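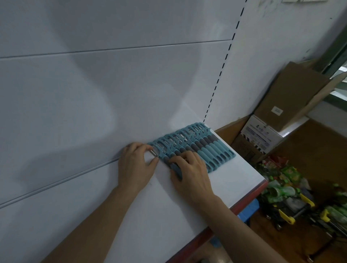

The game was called Serkport, and it was supposed to leave our office in May. Ikechukwu Oyewole had drawn the whole harbor by himself, every crane and every wet stone, and I had written the rules for the boats. What we did not have was an ending. I thought about it in the evenings, at my other job in the kitchen goods store, while my hands did their own work. A row of teal peelers, set side by side against the back panel, asks very little of the mind. I would push one into its place and think: the captain must lose the ship. Then I would push the next one and think: no, the players will hate us.

At the studio we had 46 levels and a publisher named Morelli who wrote to us in capital letters. We had 785 open bugs. The worst one made the lighthouse keeper walk into the sea each time a player saved the game. I had tried to repair him 5 times, and each time he walked a little faster.

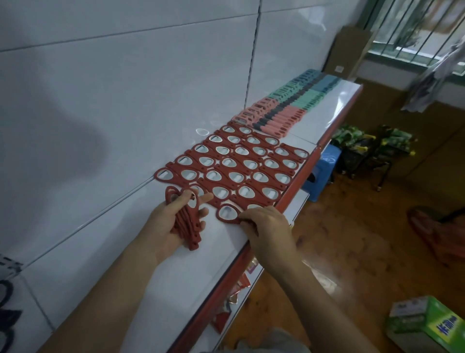
Warrick Cosgrove wrote from the test team that we should leave the keeper alone. He had played that part all night, he wrote, and by morning he was following the old man down to the water just to see his face. Why did he go? Was somebody waiting there? It was the only moment in the game when Warrick had forgotten he was being paid.

I read his message twice and then I read it aloud to Ikechukwu. He did not laugh. He took his pencil and began to draw a second harbor, under the first one.
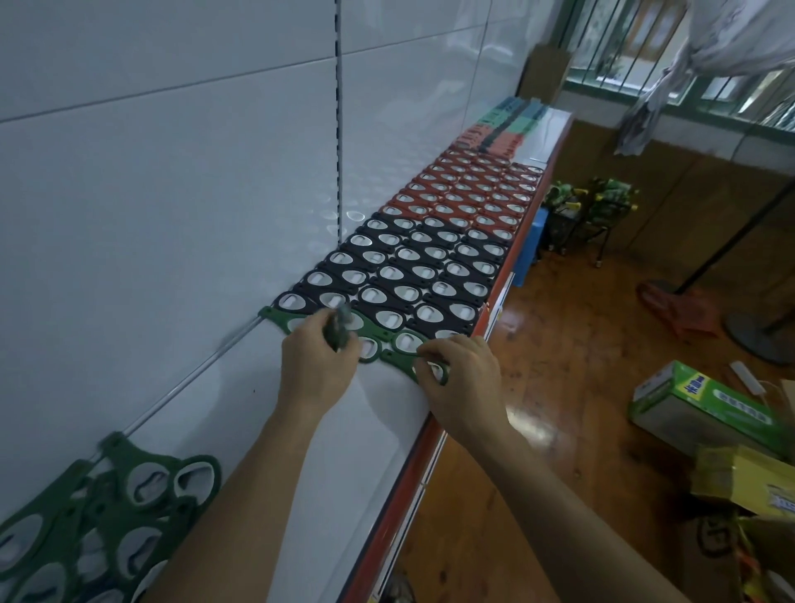
The Second Harbor

It took us the whole summer. Morelli sent 800 words about contracts, and we answered with one drawing: the keeper under the water, lighting a lamp. After that the capital letters stopped for a while.

In the new ending the captain does not lose the ship. She leaves it at the pier, takes off her boots, and goes after the keeper down the steps.

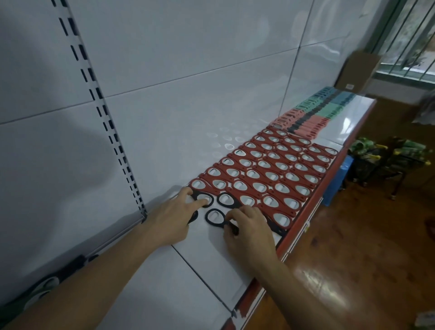 The steps were difficult. Ikechukwu wanted them long, so the player would have time to be afraid. I wanted them short, because my code for walking down was not good and her feet sank into the stone. We agreed on long steps and a lot of fog.

On the last evening I pressed the save button myself. The old man turned, as he always did, and walked to the water. I let the captain stand there for a minute with her boots beside her, and then I moved her forward.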